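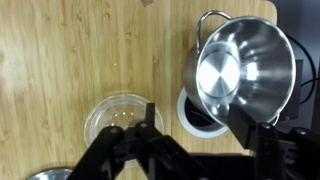 What does a robot operator do all day? An operator drives a pair of robot arms by remote control and carries out the same kind of household job many times, so that each run is recorded and can be used to train the robot.

Robot Operator (teleoperation), kitchen tasks
Soler Robotics, Salham site
Full time, fixed term, with a February start
Posted 12 December 2022

Soler is hiring operators for the Grenden project. Grenden is our work on everyday kitchen handling: pots, bowls, lids, cups, cutlery and the things people do with them. The robot learns from examples, and the examples come from people. We have recorded 1,281 usable runs so far and need many more, with more variety in how the objects are placed and picked up.

You do not need a degree or any background in robotics. Past operators have come from restaurant kitchens, dental labs, warehouses and sewing shops. What matters is that you have steady hands, can keep your attention on a small task, and will tell us when something went wrong.

The work

You sit or stand at a control station with a handheld controller for each arm. You watch the table directly or through the wrist camera view, depending on the task. A task card tells you the start layout and the end state. You set the objects out, start the recording, do the task, stop the recording and mark the run as good, usable or bad. Then you change the layout and do it again.

Some tasks are taught by hand instead. In those you hold the arm itself and move it through the motion while the motors are slack. This is slower and a little harder on the shoulders, so we limit it to one hour per shift.

Typical tasks at the moment:

Tilt a pot by its rim and hold it steady
Move a bowl without dragging it
Put a lid on a pot and take it off again
Stack dishes of different sizes
Pick up a cup by the handle, then by the body

Metal pots and clear glass are the hardest objects on the list. Shiny surfaces change a lot under the lights and glass is easy to misjudge through a camera. New operators start with plastic cups and move on when they are ready. Dropping things is expected and does not count against you. Please do not hide a dropped object by cutting a run short – mark it bad and write one line about what happened.

A normal shift has a target of 100 runs on short tasks and fewer on long ones. A slow, clean run is worth more to us than a fast one with bumps in it.

Training

The first 11 working days are paid training. You will learn the controllers, the emergency stop, how to reset the arm after a fault, and how to label runs in Tiltel, our recording software. At the end you do a short check on three tasks. Most people pass the first time and anyone who does not can try again.

What we ask for

You can work on site in Salham, five days a week
You can read task cards and write short notes in English
You have normal or corrected vision and can judge depth well enough to pour a glass of water
You are comfortable repeating a task for long stretches
You are 18 or older

Video game experience helps some people and makes no difference for others. Left-handed applicants are welcome and the stations can be swapped over.

Hours and pay

Two shifts are open, 7:00 to 3:00 and 2:00 to 10:00. Both include a paid meal break and a ten-minute break every hour away from the station. Let us know which shift you want when you apply. We cannot offer split shifts. Pay is hourly, the evening shift is paid at a higher rate, and there is a $300 payment when you finish training. The contract runs for six months and may be extended.

How to apply

Use the form on the Grenden page of our site. Send a resume or, if you don't have a current one, a few lines about the last two jobs you held. No cover letter is needed. Applicants we shortlist will be invited to a one-hour tryout at the Salham site, where you will drive the arms and move a few objects around a table. The tryout is paid.

Applications stay open until all the places are filled. You will get a reply either way.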